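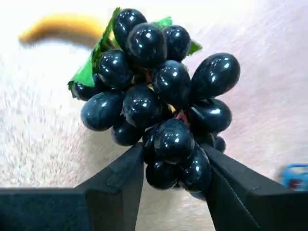 News from the play shop corner

Those of you who have been coming to the Eddale toy library for a while will remember the old greengrocer's box, which had a cracked lid and half a cauliflower in it and was still borrowed nearly every week. It has now been retired with full honours, and in its place we have a proper set of pretend fruit, paid for out of the £300 we made on cakes and second-hand jigsaws in July. Thank you to everybody who baked, and to everybody who ate, which I think was mostly the same people!

We took our time choosing. The felt fruit in the Zitholm catalogue was lovely and very nearly won, but felt and sticky hands don't get on, and we wanted something that could be wiped down between families. So we settled on the smooth sort, and I must say the grapes have turned out to be the favourite. They are very dark and very shiny, with a bit of green leaf at the stem, and children who wouldn't look at a real grape will carry that bunch about for a whole morning.

The fruit lives in a blue plastic basket with open mesh sides, so little ones can see what's in it before they tip it all out (and they do tip it all out). There's an orange, apples in red and green, a banana for telephoning with, and a few more besides. One of them has been called a peach by half our families and an apple by the other half — please feel free to join in. 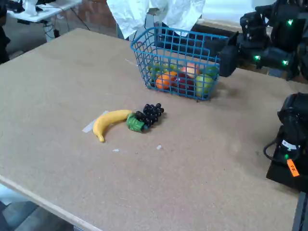 Borrowing the set

The fruit goes out for a fortnight, the same as everything else, and you can keep it for a second fortnight if there's no name on the waiting sheet. Please bring it back in its basket. A quick wash in warm soapy water and a dry with a tea towel is all it needs, though do get a corner of the towel in between the grapes, where crumbs like to hide. If a piece goes missing, just tell us. We won't be cross, and it will probably come to light behind your sofa at Christmas.

A few games to try

Shops is the obvious one, and it goes on longer if you save up some paper bags and let the customer be difficult. For younger children, put two or three pieces under a tea towel and let them guess by feel. The banana is easy and the grapes are easier still, but telling an apple from an orange takes some thinking. Older brothers and sisters might like to draw the fruit, and we'd be glad of some pictures for the wall by the door.

Still wanted

We are after a toy till, working or not, and a set of balance scales. The ones in the Birano range are beyond us at present, so if you have some in the loft, do please think of us. Drop them in any morning before noon.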